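Glass Is the Hard Part

A Prornville teaching lab spent the winter trying two grippers and three camera positions on the dullest job in the building: putting the glassware away.

Aug 28, 2018

The rinse bench at the Lareck teaching labs is the last stop for everything that gets used in a first-year chemistry class. Beakers, flasks, stands and droppers come back on trays, get washed, and have to be sorted into bins before the next group arrives. It is work for one person with gloves on, and that person is usually needed somewhere else.

Ridwan Pelupessy has run the preparation rooms at Lareck for 16 years. He is not a robotics engineer and doesn't want to be one. He started looking at small arms when his casual hours were cut, and found that most of what was written about them concerned cardboard boxes.

"Every brochure had a box in it," he says. "I haven't got any boxes. I've got beakers."

What he has now is a bench-mounted arm from Mangundap, a Prornville firm that mostly supplies packing sheds, along with two grippers on loan and a camera that has been moved more often than anyone planned. The trial was meant to finish before second semester. It is still going, and the lab has agreed to keep the equipment until October.

The arm itself has been the least interesting part. It is a six-joint model with a modest payload, and nothing on a teaching bench comes near its limit. It repeats a position well enough for the job, it stops when someone leans on it, and it runs off an ordinary power point. Pelupessy's main complaint is the cable, which leaves the base on the side nearest the sink and had to be rerouted along the wall.

The grippers are another matter.

The first is a parallel jaw, two flat fingers driven by an electric motor, with a screw adjustment for force and a position readout. It is the standard choice and the cheaper of the pair. The fingers came with bare aluminium pads, which were changed before any glass went near them. The lab tried silicone sheet, then a softer foam, then went back to the silicone, cut into strips so that it could flex around a curve.

On anything with a bit of thickness and an edge to find, the jaw is excellent. Tripod stands go where they are put. The jaw takes one leg or the side of the ring, closes until the readout stops changing, and lifts. Plastic droppers are also easy, provided they are lying apart from one another. Two that have crossed are picked up together or not at all.

Beakers can be held in two ways and the jaw is only good at one of them. With one finger inside the rim and one outside, it pinches the wall of the glass, and a low force setting is enough. The trouble is the spout. If a finger lands there the beaker swings as it comes up, and the arm sets it down on its edge. Gripping across the full diameter avoids this but asks for a wide opening, and in a bin there isn't always space for the fingers on both sides.

The second gripper is a soft one. It has four silicone fingers that curl inward under air pressure and open out under vacuum, and it is sold under the name Naratlow. It was designed for fruit. It closes around the outside of a flask and settles there without much help, even when the arm has arrived a little off centre. Round-bodied flasks were the main reason it was borrowed, and it handled them better than the jaw did from the first morning.

It has its own problems. The fingers need room to open, more than the jaw does, so it knocks into the neighbouring item when glassware is packed close. It needs a compressor, and the compressor is noisy enough that it was moved under the next bench and fitted with a longer hose. Wet glass slides in it. The supplier's advice was to use a textured finger, and a textured set has been fitted since, with some improvement. And it is hopeless with the tripod. The fingers fold in between the legs, and getting them out again takes two hands.

Swapping from one gripper to the other takes four screws and a plug. A quick-change plate would do it without tools, but a plate for this arm costs nearly as much as the jaw, and the lab decided against it for the trial. In practice the person on duty fits one gripper and leaves the items it can't manage.

Then there is the question of seeing what is in front of the arm. Mangundap's usual package includes a depth camera that projects an infrared pattern and measures how it falls on each surface. This works well on a box, a lemon or a bag of bread. Clear glass lets a good deal of the pattern through and scatters the rest. In the depth image a beaker comes out as a hole, or as the bench behind it, and sometimes as a few floating specks where the rim should be.

The lab tried three positions. Directly overhead gave the best view of rims, which show as thin circles if the light is right, but the arm blocked the camera during every pick. On the wrist, the camera could get close and look twice from different angles, at the cost of a slower cycle and a cable that kept catching. The third position was a fixed bracket to the front of the bench, looking across and down at the bins. That is where the camera has stayed.

From the front, the depth data is used for the bins, the stands and the bench itself. The glass is found in the ordinary colour picture by a small detection program which one of the Mangundap technicians trained on photos taken at the bench. It looks for edges and highlights. It doesn't know where a beaker is in depth, so the arm is told to assume that the base is standing on the floor of the bin, and works out the rest from there.

Background made more difference than anyone had allowed for. Black benchtop is good. A clear beaker on it picks up bright lines along the rim and base, and the program rarely misses one. White plastic is bad, and the storage bins are white plastic. 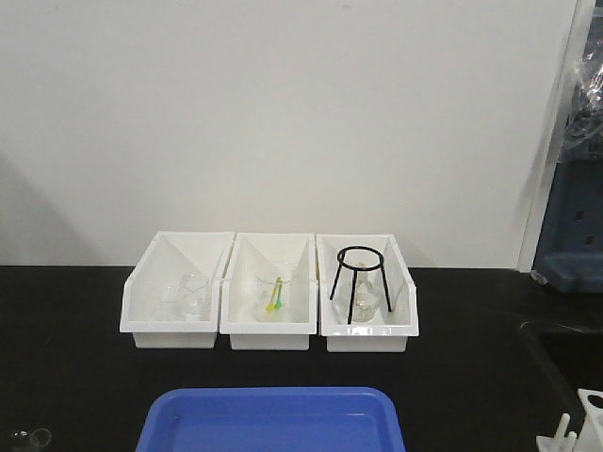
Three of the bins on the black benchtop. The tripod is easy to pick out, the beakers on the left much less so.

Pelupessy's answer was to try lining a bin with dark matte card. Detection got better straight away, and the card went soggy by the end of the session. A sheet of dark plastic has lasted longer. He would sooner buy bins in a different colour, but the white ones have the open sloped front the arm needs in order to reach in, and the same shape in black has been on back order from the supplier.

The lights were the other cheap change. Overhead tubes put a long reflection down the side of each flask, and the program took some of these for a second object. Turning off the row nearest the wall and adding a diffused lamp to one side cleaned it up. It is a less pleasant bench to work at now, and staff tend to switch the tubes back on when the arm isn't running.

For a fair comparison the lab settled on a set of 18 picks, the same pieces in the same starting places, run with one gripper and then the other. A pick counts only if the piece ends up standing where it should without being touched by a person. The soft gripper came out ahead on the set by 2, mostly thanks to the flasks. The jaw was ahead on time. Neither broke anything during the scored runs, although a beaker was lost earlier in the trial when somebody typed a force setting into the wrong box.

Those numbers come with limits. The set was chosen by the people running it, it leans towards glass, and all the pieces were dry. A bench with more stands and clamps on it would favour the jaw. A bench fed straight from the rinse would be harder on both.

Controllers got less attention than they probably deserved. The arm's own teach pendant is fine for fixed positions, and a patient person can learn it in an afternoon. Once the camera is involved the program moves to a separate computer, and changes to it mean a call to Mangundap. The firm has been quick to answer, but Pelupessy would like his own staff to be able to move a bin a few centimetres without ringing anyone. A calibration routine that uses a printed target on the bench has been promised for the next visit.

He has a fair idea of what he would buy if the money came through tomorrow. He would take the parallel jaw, with longer fingers and the silicone strips, and spend the difference on lighting and dark bins. The soft gripper is better with flasks, but the compressor, the hose and the extra clearance count against it in a room this size. The flasks could still be done by hand.

The Mangundap technicians disagree. They think a smaller version of the soft gripper, with three fingers in place of four, would fit between pieces and do most of the bench. One is due to arrive for the last part of the trial. Until then the jaw is on the arm, the compressor is switched off, and the first-years' flasks are going back on the shelf the way they always have.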